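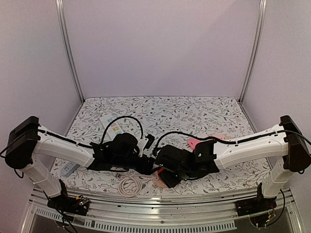 Hi all, and thank you for the pile of replies about the linens for our March wedding at the Narkbridge hall. I've read every one, some of them twice, and I think we're nearly there! Most of you said to stop trying to match the ivory of the walls (you can't, it looks grubby next to them) and go for a pattern, and I've come right round to that. What I keep going back to is something like the tabletop in the photo, a close grey leafy print on white, busy enough that a splash of gravy won't be the first thing anyone sees. With plain white napkins and green stems down the middle I think it would look lovely, and my mum, who was holding out for damask, has gone quiet in a way I'm choosing to take as a yes.

Joelle Sleiman wrote on 2019-02-27:

> Have you asked the hall what size their tables are? We hired
> from Prevlow for my sister's do and the cloths came up short,
> you could see all the legs. Also do ask who irons them. Ours
> turned up folded in a crate with creases you could have posted
> a letter in. And what's happening about the long top table?
> Round cloths won't do for that.

Joelle, I hadn't asked, and I'm so glad you said. I rang the hall yesterday and the rounds are 6 foot, not the five foot it says on their sheet, so I'd have ordered the wrong thing entirely. The top table is a row of trestles pushed together and they've got a set of plain white cloths for those that we can use for nothing. I'm inclined to say yes and run a strip of the patterned stuff along the front so it doesn't look like it wandered in from another party.

On ironing — Prevlow say theirs come pressed but folded, and you can pay extra to have them on hangers. Letitz only do hangers, but they're further off and want the cloths back by ten the next morning, when I intend to be asleep. Has anyone here had a late return with them? I'd like to know if they're strict about it or if it's just there to frighten people.

The other thing is food, as the two are rather tied together. We've settled on Sriwong for the meal (they did my cousin's engagement and I still think about the prawns) and they'd like to serve it as sharing dishes in the middle of each table. That's a lot of bowls. So the flowers have to shrink, and the tall glass vases I'd been collecting since last summer are probably going on the windowsills instead. Bit of a pang, but people would sooner reach the rice.

Money-wise, we'd put aside some 3000 for food and everything that goes on the tables, and the hangers would nibble at that but not wreck it. If anyone has white napkins from their own wedding sitting in a cupboard, I'd happily hire or buy them off you. I need 40 to make up what the hall is short, and I don't mind if they aren't all from the same set so long as they're cotton.

Last question, then I'll leave you in peace. Did any of you dress the tables the night before? The hall will let us in for 4 hours in the evening — tempting, but I worry about dust and about cut stems sitting in a cold room till the next afternoon. My thought was cloths and glasses the night before and flowers in the morning, with my brother sent over in the van. Does that sound sensible or have I missed something?

Thanks again, all of you, and Joelle especially for the table size.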